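4.2 Floor coverings and the claim of "hidden" wear

Makers of patterned carpet have long said that a streaked or flecked design hides dirt and wear better than a plain one. The claim turns up in sales leaflets, in the advice given to offices and schools, and in a fair number of earlier studies, where it is mostly repeated and seldom tested. We set out to see how much of it survives in rooms where chairs are moved every day. Our view, having gone through the material, is that rather little of it does.

The Wannasri set covers 18 rooms, all with carpet laid before the study began and all furnished with light chairs. Raters were asked to judge the state of the floor near the chair legs, where rubbing and pressing are thought to be worst. They gave 232 ratings in all. The earlier Carero survey used 1,000 ratings, a number that is often quoted as if it settled the matter, but its raters worked from plain sample squares under even light and never saw a chair on any of them. We do not think a square on a table tells us much about a floor in use.

Light was the first difficulty. In a real room it rarely falls evenly, and on a streaked grey carpet a faint shadow and a faint mark can look very much alike. Figure 3 gives a fair idea of the problem: the streaks run one way, a thin length of pale wood crosses them, and the surface is brighter in one part than in another. Two raters looking at a floor like this may both be careful and still disagree on whether a darker strip is pattern, shade or wear. 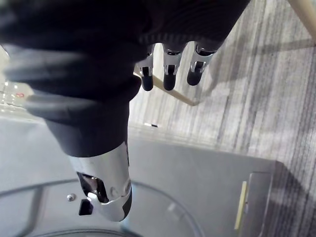

Figure 3. Grey streaked carpet with a light wooden rod, apparently a chair rung or leg, lying across the view. Note the uneven light and the darker streaks towards the right.

4.3 What the ratings can and cannot show

Raters in the Wannasri set did give better scores to streaked carpet than to plain. Taken at face value, this supports the makers. There are two reasons to hold back. The streaked carpets were on the whole newer, and we could not match them by age in more than a few rooms. The raters also knew which product they were looking at in 16 of the rooms, where the Nedico or Kindico label had been left on a spare tile by the door. We asked for these to be taken away and they were not.

A further doubt concerns the word "hidden" itself. If a mark cannot be told from the pattern, the carpet may look clean while being as worn as any other. A score based on looks alone will then reward the pattern and say nothing of the pile. Pressing the pile by hand, or weighing a cut sample, would be a fairer test, though few owners will agree to the second.

We therefore report the scores in Table 5 without ranking the products, and would ask others not to draw a ranking from them.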